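Print this page | E-mail this entry
Last updated: Wednesday, 4:40 pm

Bench notebook: natural dye tests, December

Back at the dye bench after two weeks of doing nothing but invoices, and I am so happy to have stained fingers again! These notes are mostly for me, but Inês and Benedita are picking up the wool side after the break, so I'm trying to write in whole sentences this time (you're welcome, both of you).

Where we left off: the onion skin yellows were good, the avocado pinks were blotchy, and Custódio wanted to know if we could get a pink that holds up on the Rocha cotton without buying in cochineal. I said I'd look at fruit skins. I've been putting it off for months, mostly from reading other people's notes, which are full of gorgeous wet swatches and then a very short sentence about what they looked like later.

Mordanting

Scoured 670 g of the Rocha cotton on Monday's leftover soda and then gave it alum acetate overnight. The small pot from Dovitz has a hot spot on the left side, so I kept turning the bundle whenever I walked past. Rinsed until the water stopped feeling slippery. One skein had a tight tie on it and I can already see a pale ring where nothing got in. Loose figure eights next time, please, and use the white string, because the red string bleeds (ask me about the December before last, or better, don't).

Our tap water tested at pH 7, same as the last batch. The Veltport rainwater is lower, but we only have a bucket of it, so I saved it for the cabbage.

Fruit skins

The color in a dragon fruit is betalain, same family as beets, and everything I've read says it hates heat and hates light. So no simmering. Peel goes into cool water with a good splash of vinegar, lid on, dark cupboard, overnight. I weigh the peel after trimming off the green tips, which give a muddy cast if they go in.

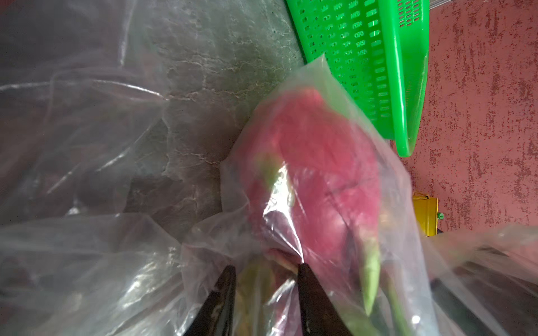
Red cabbage

Much less drama. Half a head, shredded, into the Veltport water, kept just under a simmer for an hour with the thermometer clipped on. It read 82 C at the highest, which is a bit more than I wanted. I got distracted on the phone with Arnaldo about the drying racks, and he can talk! Strained through the old pillowcase.

Swatches out of the plain bath: a soft gray-blue, really lovely. A pinch of soda in the second jar swung it toward teal, and vinegar in the third took it to a purply pink. I know cabbage is a fugitive color too, so I'm not promising anyone a tablecloth. Still, the teal is the nicest thing I've pulled out of a jar since summer.

Lightfastness strips

Pinned up the onion and avocado strips from the last round on the south window, half of each one covered with black card. Onion has hardly budged. Avocado has dropped a shade on the open side and gone a little peachy, which Benedita likes better than the original. I'd call it a pass for scarves and a fail for curtains.

Aurel asked whether an iron dip would help the avocado. It would darken it, sure, but iron is hard on the fibers if you're heavy-handed, and I usually am. If someone wants to try, use the Brutley scale for weighing it out and not the kitchen one, which jumps around on small amounts.

To do

- Label the cabbage jars properly (masking tape fell off two of them, the teal one is on the right)
- New card for the window strips
- Order more alum acetate before the Dovitz price list changes
- Move the yarn ledger to the new book, we're at line 2,963 and out of pages
- Find the good tongs. Custódio, I'm looking at you
- Cut strips from the fruit skin swatches once they're dry and get them on the window with everything else

Recent entries

Avocado pits versus avocado skins
Onion skin yellows on wool, second round
Fixing the drip on the big sink
Why the indigo vat smells like that
Scouring cotton: soda amounts and times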